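About Onmont

Onmont measures brake and suspension wear on pre-production cars. Glenys Tipoki started the company in a two-bay garage in Kingi, and the workshop is still there, now with 44 employees and a covered ramp for low vehicles.

Carmakers send us test cars between track sessions. We strip the corners, weigh the pads, check disc thickness at 120 points and return the car with a written report.
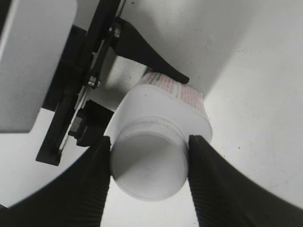

Most reports are delivered before the next session begins. Cars that arrive by 6 p.m. go onto the ramp the same evening. Camouflage panels stay on unless the client asks us in writing to remove them, and phones are left at the front desk.

Our records cover 2,489 test cars, from small hatchbacks to long-wheelbase sedans. Two in-house systems support the work. Flumutard logs disc temperature while the car is running. Stusard compares the readings with earlier cars of similar weight – it does not use one client's data in another client's report. 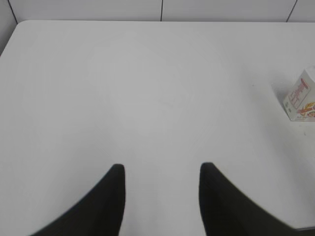

Calibration is done on site every Saturday. Gauges outside tolerance are withdrawn and any report they affected is reissued at no charge.

We do not sell parts, tune cars or publish lap times. Requests for a quote should state vehicle weight, tire size and the number of sessions planned.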